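# Notes on the closing of the Kohlhase rooms

June 3, 2023

The Kohlhase rooms in Usholm closed at the end of their last show, and I have been asked twice to write down how the show was put together. I did the labels, the cases and most of the lighting. Svenja Rieger did the research and the interviews. What follows covers the technical side, with a few remarks on the rest.

The subject was the Fivora, a dance hall that ran on the harbor road until the bypass took the site. The museum had never done anything on it. The permanent rooms were about fishing, rope and one shipwreck, and the people who came in were mostly passing through. Svenja's argument was that half the town over fifty had met someone at the Fivora and would come to see it treated properly. The board agreed to one room. We ended up with the whole ground floor, as the rope section had to be moved anyway for work on the heating.

## Objects

We put a call in the local paper in November and asked for anything from the hall. I had planned for a few dozen loans. We took in 200 objects and showed 43 of them. The rest were logged, photographed and returned. A large share were ticket stubs and drink tokens, and a small museum can only show so many drink tokens before they turn into wallpaper. We did consider wallpaper. Volker Wunderlich, who ran the door at the Fivora for most of its life, was against it, and he was lending us the door.

The door was the hardest object. It is steel over a timber core, with the paint built up in layers, and it would not go through our own entrance upright. It came in on its side on two dollies and was stood up inside against a frame bolted to the floor. The frame took longer to design than the rest of the hall section. I would now ask for the weight before drawing anything. I was given a figure over the phone and it was wrong.

Loan forms were a weak point. Our standard form asks for a value. People who lend a bus pass and a bow tie don't have a value in mind, and several left it blank, which the insurer won't accept. We added a line giving a fixed nominal sum unless the lender wrote in another one. That solved it. I recommend putting the line in from the start.

## Labels

Each label had a limit of 200 characters, spaces included. Svenja thought this was harsh. The first drafts were three times that length, and good, but the cases were shallow and a long label would have covered the object it described. The cut material went into a binder on a lectern. The binder was read to pieces and had to be rebound, so she was right that people wanted it.

I set the labels in a plain sans at a size that can be read from where people stand. Most labels in most museums are set for someone kneeling. Black on off-white, matte stock, no gloss laminate. Gloss under a spot lamp reflects straight back into the eye of anyone of average height.

## Sound

There were two listening posts with interview extracts. The players were Ploteo units, bought used, with one button each. They restarted cleanly after a power cut, and that was the only feature I needed. The extracts were kept short. Volker's ran longest and was the one people stayed for. He goes through the dress rules of the hall year by year, in a flat voice, and then says which of them he ignored.

We had speakers in the main room for the first week, playing the house band at low volume. The attendants asked for them to be turned off. They had to hear the same eleven songs all day. We moved the music to the stairwell.

## Mounts and light
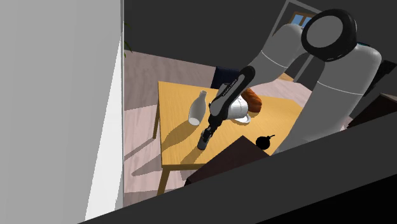

Most of the smaller objects in the Fivora cases had no natural way to stand. Combs, tokens and belt buckles were pinned on padded board. The cylinders were worse: lipstick cases, a hairspray can, a microphone body, all of which roll. I tried wax first and didn't like what it left behind. In the end I bent brass rod into a two-point hold, much as the black gripper over the yellow table has its dark gray cylinder between two fingers. Two points will hold a round thing if they meet it across the full width and press evenly. They won't keep it straight. The cylinder there hangs slightly tilted, and so did my microphone until I added a third rod behind it, painted to match. Sleeve the brass where it touches. Clear tubing from an aquarium shop works and costs very little.

Lighting was track spots on dimmers, kept low over the paper and fabric and brought up over the metal. The dress case was too dark for some visitors and we had complaints. I left it. The dress is dyed rayon, and its owner wanted it back the same color.

## Closing

The decision on the rooms had been taken before the show opened, although we weren't told until the second month. The building goes back to its owners and the permanent collection goes into storage inland. I have seen the store. It is dry and the shelving is good. There is no public access and none is planned.

People have asked whether the attendance could have changed the outcome. I don't think so. The lease was the issue and it was already settled. The attendance was the best the rooms ever had, and it is in the final report, on a page near the back.

All loans had been returned by the time I handed in my keys, apart from one comb with no form attached. If you lent us a tortoiseshell comb with a tooth missing near the left end, it is with Svenja. The door is back in Volker's garage. It went out on its side, on the same dollies.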